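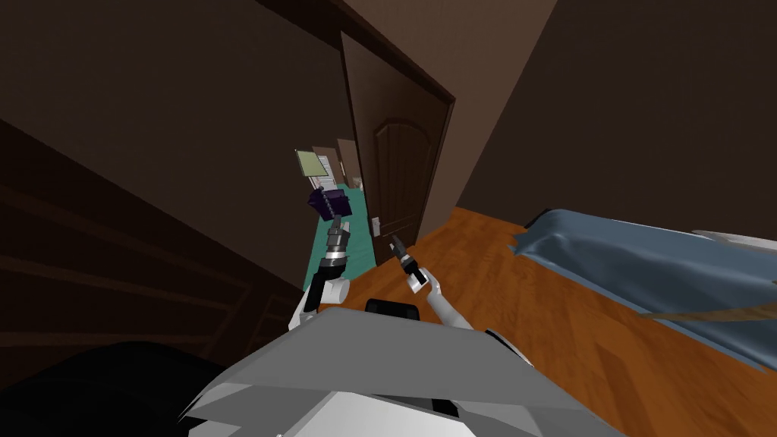

Flugrost an der Sportpistole, bitte um Rat. Hab meine KK-Pistole nach dem Urlaub aus dem Waffenschrank geholt und am Schlitten und vorne an der Mündung so braune Pünktchen. Nur 2 Wochen lag die drin! Schrank steht im Schlafzimmer, nicht geheizt. Die dunkelbraune Tür zum Flur steht bei mir offen, Luft sollte also eigentlich rankommen. Geputzt wird normal nach jedem Training, Öl ist Flirnisance, vom Verein empfohlen. Gelagert wird sie im Schaumstoffkoffer, der Koffer liegt im Schrank. Muss ich zum Büchsenmacher oder krieg ich das selber weg? Brünierung soll möglichst bleiben.

gefragt von Đoàn, 13. Juli
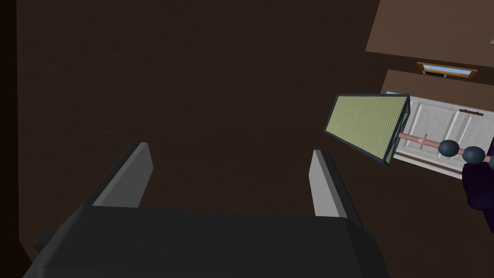
Osaze Abubakar schreibt:
Koffer raus, sofort. Schaumstoff zieht Feuchtigkeit und hält sie direkt am Stahl. Das offene Zimmer hilft dir wenig, der Waffenschrank ist ja zu. Leg ein Hygrometer rein, unter 30 Prozent brauchst du nicht, um die 50 ist gut. Den Rost: erst entladen und Sicherheitsprüfung, dann zerlegen, Öl drauf, über Nacht einwirken lassen, mit weichem Lappen abreiben. Keine Stahlwolle mit Gewalt, sonst ist die Brünierung hin. Wenn Narben bleiben — Büchsenmacher.

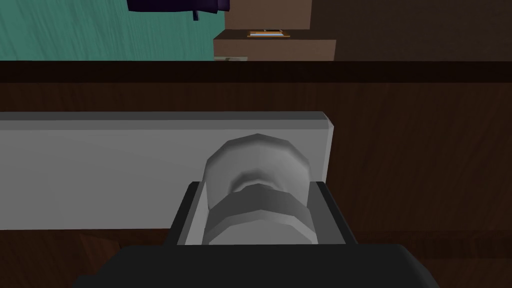
Noch was zum Trockenmittel. Silikagel im Beutel reicht für so einen kleinen Schrank völlig, muss man halt regelmässig im Backofen trocknen (Temperatur steht auf der Packung, Beutel vertragen nicht alles). Die Ersatzbeutel luftdicht in eine Dose, die kann ruhig in den normalen Schrank, hinter so ne hellgraue Front mit Knauf oder wo eben Platz ist. Waffe und Munition natürlich nicht, die bleiben im zugelassenen Schrank.

Pestar schreibt:
hatte ich auch, im November. Bei mir wars Handschweiß, hab nach dem Schießen nur den Lauf gemacht und aussen nie abgewischt. Seitdem einmal mit dem öligen Tuch drüber und Ruhe, sind jetzt bestimmt 1000 Schuss her. Hab mir dann noch den elektrischen Entfeuchter von Ultura geholt, 198 Euro,
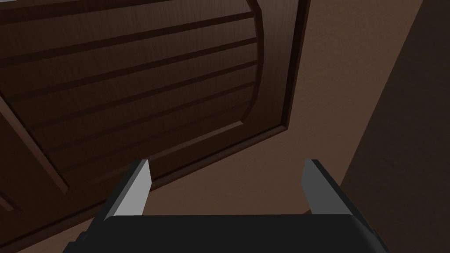 war mir im Nachhinein zu teuer, Beutel hätten es warscheinlich auch getan. Wenn du einen nimmst, schau vorher ob dein Schrank eine Kabeldurchführung hat. Selber bohren würd ich lassen, dann kann die Zulassung weg sein. Magazine nicht vergessen, die rosten auch.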